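Rellilbridge -- Shared Rooms Inspection
Room: Tunico (ground floor, table room)
Inspected by: Edileuza Holanda
Reviewed by: Arlindo Tavares
Date: 12 April 2023
Status key: OK / Monitor / Action

1. Floor

1.1 Tiles level, no lifted edges. OK
Checked with the straightedge along the door line and across the center of the room.

1.2 Grout intact. Monitor
Two lines near the door are worn below the tile surface. No trip edge at present. Look at them again in September.

1.3 Floor dry at time of inspection. OK

1.4 Mat at entrance lies flat. Action
One corner curls after cleaning. Replace with the heavier Dantas mat already used in the corridor.

2. Doors and exit route

2.1 Door opens fully without contact with furniture. OK

2.2 Clear width on exit route at least 800 mm. OK
Measured at the narrowest point with chairs pushed in. With a chair pulled out at the corner the width drops below the limit, so chairs go back under the table when people leave.

2.3 Exit sign lit. OK

2.4 Door closer. Monitor
Slow over the last part of the swing. Latches, but only just. Domance to adjust at next visit.

3. Electrical

3.1 Outlets firmly fixed, covers undamaged. OK

3.2 Extension leads. Action
One lead behind the cabinet has no test label. Removed from use and tagged. The previous sheet lists it as tested -- the entry probably belongs to the lead in the next room.

3.3 Lighting. OK
All fittings working. No flicker.

4. Air and temperature

4.1 Room temperature between 19 and 21 °C. OK
Reading taken at table height, away from the window.

4.2 Vent grille clean. Monitor
Light dust on the lower slats.

5. Table and tabletop 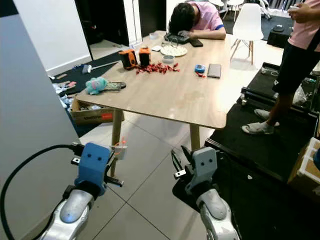
Reading time: 5 min

5.1 Table corners rounded, no sharp edges. OK
Light wood, rounded at the corners. Passes without comment.

5.2 Legs tight, no wobble. OK
Tested by hand at each corner. Bolts not retightened.

5.3 Small loose items kept together. Action
The plate of small pale beads or pieces needs a rim or a lid. On tile, small round items are a slip hazard and they travel a long way. The small clear container near the plate should be closed when not in use.

5.4 Food separate from small parts. Action
Red wrapped candies are spread loose on the same tabletop as the plate. Put them in a bowl at the other end, or off the table altogether.

5.5 Personal devices away from the edge. Monitor
Phone lying beside the arm of the person resting at the far end. Low risk, but a dropped phone on tile usually means broken glass.

5.6 Seating posture and rest. Monitor
Head down on folded arms at the table is acceptable for a short break. For anything longer, use the couch in the quiet room. Add one line on this to the room notice.

Reviewer comments (A. Tavares)

5.3 and 5.4 can be closed together with one set of lidded tubs. Stackable, clear sides, label on the front. Order through the usual account.
3.2: agree with removal. Correct the previous sheet as well, with initials next to the change.
2.4: if Domance cannot come before the next inspection, move to Action.

Next inspection: September, same checklist.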